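OK so I finally did the thing I've been threatening to do since spring. I went through every T-shirt I own. All of them. On a Sunday, with the windows open and a giant iced coffee.

Starting pile: way too many. I had shirts in the closet, shirts in the dresser, shirts in a bag in the trunk of my car that I forgot existed (sorry to the 10K shirt from two cities ago).

My rule was 30 stays, everything else goes. My friend Fidelina Guzmán got down to 30 last year and has been very smug about it, so you know, peer pressure.

First to go: anything with a collar that's gone wavy. You know the wave. Once it starts there's no ironing it back, I have tried, I have used the spray, it's over.

Second to go: freebies. I had 6 shirts from the same credit union. SIX. I don't even bank there anymore!

Then it got hard, because I hit the graphic tees, and those are the ones I really wear.

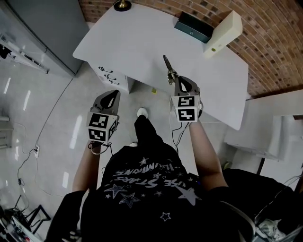 Black graphic tees are my whole personality and I wasn't going to be reasonable about them. The plain ones I can let go of, fine, a plain black tee is a plain black tee. But a good print is hard to replace. The one with the light gray stars, some of them just outlines and some filled in, and ILLUMINATE in that swoopy lettering? Staying. It goes with every pair of pants I have and I will be wearing it until it's a dust rag.

Somebody's going to ask how I wash them so here you go: inside out, cold, hung up on the rack over the tub. No dryer. I ruined a band shirt in the dryer once and I still think about it.

Folding: I file them standing up in the drawer so I can see the prints. I bought the little Plumido dividers for this and they're okay – a bit short, so the thicker shirts flop over them. A cut-down shoebox did the same job in the second drawer.

The sell pile went up online that night. A couple of the old tour shirts went fast. The rest I'm dropping off at the swap rack at Huerta next time I'm over there, they take tees in any size.

Final number: 34. I know. I KNOW. Fidelina has been informed and she is not impressed.

Next up is the sock drawer, probably in September when I've recovered. If you have a system for single socks please tell me, I've got a whole bag of them and I keep believing the other ones are coming back.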